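Cledmont shares rose 19% in January on news that the state may license online poker, and I think buyers paid too much. A license is only permission to spend money. Cledmont still has to build the product, and its rival Oei already has 6 years of experience in card rooms.
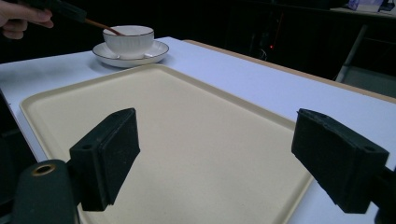
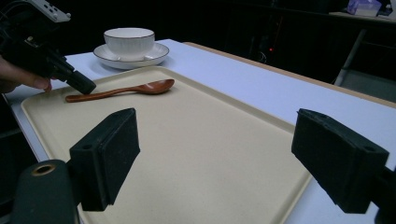 Kamarul Kwok disagrees, and wrote to me that the casino loyalty list alone is worth the jump. Maybe. I would wait for a quarter of real poker revenue before buying at $119.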